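How Does a Robot Learn to Fold a Jacket?

You can probably fold a jacket without thinking much about it. For a robot, folding is one of the hardest chores there is. A box stays the same shape when you pick it up. A jacket changes every time you touch it.

A robot's arms can't decide anything by themselves. The deciding is done by software, which is a set of instructions running on a computer. Folding software has three main jobs.

Job one: seeing

Cameras send pictures to the computer. To the computer, a picture is a big grid of numbers, and each number stands for a bit of color. The software has to work out which numbers belong to the jacket and which belong to the table. Then it looks for useful places, such as a sleeve, a hem or a zipper.

Many robots have a camera near each hand. A camera there gets a close look at the cloth the fingers are about to pinch.

Job two: planning

Next the software picks a move. It might be "pinch here, lift, carry to there, let go." Robots with two arms need a plan for both, so that the arms don't bump into each other.

Nasrin Shokri writes planning software at a company called Jistgate. "I keep the plans short," she says. "Cloth never lands quite where you expect, so the robot has to look again before the next move."

Job three: moving

An arm has several joints, like your shoulder, elbow and wrist. The software tells the motor in each joint how far to turn. It checks and corrects the joints 200 times every second.

Where does practice come in?

Shokri's team starts by steering the arms by hand while the computer records everything. They recorded more than 500 folds this way. The software studies the recordings and learns which moves usually follow which pictures. After that it tries on its own, and people watch to see where it goes wrong.

Words to know

Gripper: the part of a robot that holds things, like a hand.
Joint: a place where an arm can bend or turn.
Software: instructions that tell a computer what to do.
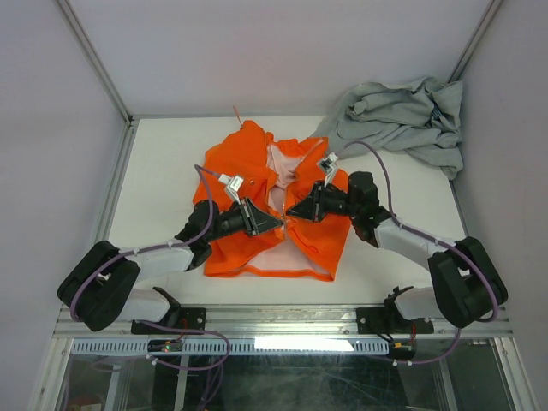
Two grippers almost touch at a small pinch of orange fabric. Each arm has a small camera above its gripper.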